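Last Thursday my sister Reiko asked me again when a machine will clean her daughter's desk. She asks because I worked 2 years at Plekora, and she believes everybody who worked there has a robot in the kitchen. I have a vacuum that is afraid of my carpet.

I tried to give her a serious answer. Folding towels, yes, slowly. Carrying boxes in a warehouse, yes, this is solved if the boxes are all the same. At the Stasach plant, where I visited in June, one arm packed 455 parts before lunch and only stopped when a person put a tray in backwards. But a desk at home is a different kind of work. A paper cup that lies on its side can roll away when you touch it. If you squeeze it too much, it is crushed, and if you squeeze too little, it falls. Then comes the harder part - which cup is trash, and which one does somebody want to keep?

A child of 4 can decide this, or at least she will tell you loudly. For the machine, someone must show it many times, with many cups, on many desks. I think picking up cups will be good enough in a few years. Putting the whole desk in order, I would not promise.
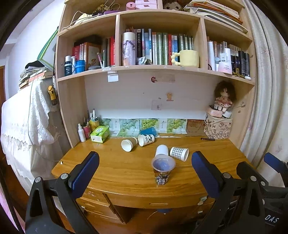
Reiko was not satisfied with this. She said that she does not need perfect, she needs the cups gone before dinner. Maybe she is right, and I am asking too much from the machines. I still have to write about the Brurovia dishwasher demo, but that one needs its own post.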